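Marnport College – Robotics Workshop, Unit 7
Handout 2: Picking up small parts

Before the session
Read the notes on gripper opening and approach height from last time. Bring your group's logbook. Benches are open from 9 in the morning during March.

The task
Each group works on the sorting exercise that feeds into the Hedgate project. The parts are small, and some of them are round, so they roll if a finger touches them early. Your program has to pick up one part, lift it clear of the table and put it down in the marked zone without disturbing the others.

Steps
1. Home the arm and check that the cables move freely at the wrist.
2. Open the fingers wider than the part before you come down.
3. Lower slowly. Stop when the fingertips are level with the middle of the part.
4. Close at low force, wait, then lift.
5. Save the log under your group name and the run number.

Do 23 runs with the same settings before you change anything. If you change two settings at once – speed and force, say – the log is no use for the write-up.
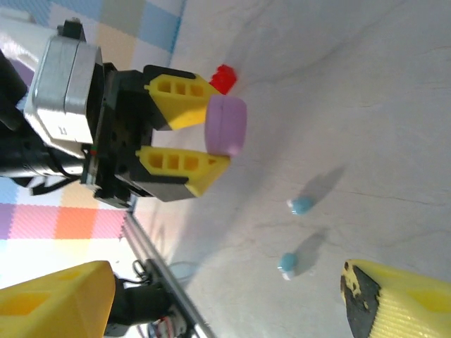
Fig. 1. Yellow fingers at a pink cylinder, with two light-blue parts further along the table.

Write-up
One page per group, with your log attached. Give the finger opening you used, the number of clean lifts and one fault you traced. The Postard sheet on grip force is in the course folder. The Amrani reading, page 82, is optional.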